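Stindgate Community Hall: progress report on the washroom and accessibility works

Report to the Niklow Fund, covering the period to the end of March

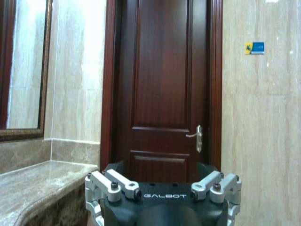
The washroom block at Stindgate was the largest single item in our application, and most of this period's work has gone into it. The old block was stripped back in the autumn and the new pipework was signed off before the winter break. Since then the contractor, Vomia, has finished the wall tiling and hung the internal doors. We chose a large beige marble-look tile with a soft grey vein for the walls, and dark reddish-brown panelled doors with frames to match, so that the block would sit comfortably with the older woodwork in the rest of the hall. The door furniture is a silver lever handle on a narrow backplate. Users of the lunch club had asked for levers when we consulted them, as several find round knobs hard to grip.

Works completed

The floor has been levelled throughout, and the step between the main corridor and the washrooms has gone. This took longer than planned. When the old screed came up we found that the base beneath it was uneven, and Vomia had to break out and relay a section near the outside wall. The extra work cost £2,206, which we have met from the contingency line. No other budget heading has been touched.

Tiling began at the far end of the block and worked back towards the corridor. One delivery arrived with a number of chipped corners and was sent back. The supplier, Jugah, replaced it without charge, but the exchange held up the walls for the best part of a fortnight.

Doors and frames are in. Two of the doors had to be rehung after the floor finish went down, as they were catching at the bottom. Both now open and close freely.

Signs have been fitted on the wall beside the doors. We went for pictograms in strong colours, yellow and blue, after talking to the group for people with sight loss that meets here in the afternoons. They told us that our old printed sheets were of little use to them. We will ask the same group to go round the finished block and tell us whether the height and position of the signs suit them, and we are prepared to move any that do not.

Works outstanding

The following items remain:

Grab rails in the accessible cubicle, which are on order.
The emergency pull cord and its alarm, which cannot be tested until the electrician returns.
A second coat of paint to the corridor ceiling.
Silicone sealing around the basins.
The snagging list, which currently stands at 14 items. Most are small — a loose coat hook, some grout to be cleaned off, a soap dispenser set too high.

Vomia expects to clear these within one further visit. We will hold back the final payment until the alarm has been tested and the snagging list is signed.

Budget

Spending remains within the grant. After the floor repair, £3,542 is left in contingency. We would like to keep this where it is until the final account is agreed. If it is not needed, we would ask the Fund to consider letting us spend part of it on a better extractor fan for the kitchen, and we will put that request in writing with our closing report.

Use of the hall during the works

The hall stayed open for most of the period. Temporary toilets were placed in the yard, and the lunch club, the toddler group and the evening classes carried on with only a few cancelled sessions. Attendance at the lunch club dropped over the coldest weeks. Some members told us they did not want to cross the yard, and we should have expected this. We offered an escort and put down matting, and numbers have started to come back.

Evening hirers were less affected, although the choir moved its rehearsals elsewhere while the floor was being broken out in the early evening. It has since returned. Income from hire was lower than forecast as a result, but the shortfall falls on our own funds and not on the grant.

Cleaning and upkeep

We have asked Vomia for written advice on looking after the new surfaces. The doors show finger marks fairly easily — something we had not considered when we picked the finish — and the cleaner has asked for a product that will not leave a film. The tiles need only warm water and a mild detergent. A short cleaning sheet will be kept in the store cupboard and a copy will go to each regular hirer.

Next period

We plan to finish the remaining items, take down the temporary toilets and make good the yard. The users' visit to the block will take place once the alarm is working. Their comments, with the final account and copies of the test certificates, will be included in our closing report.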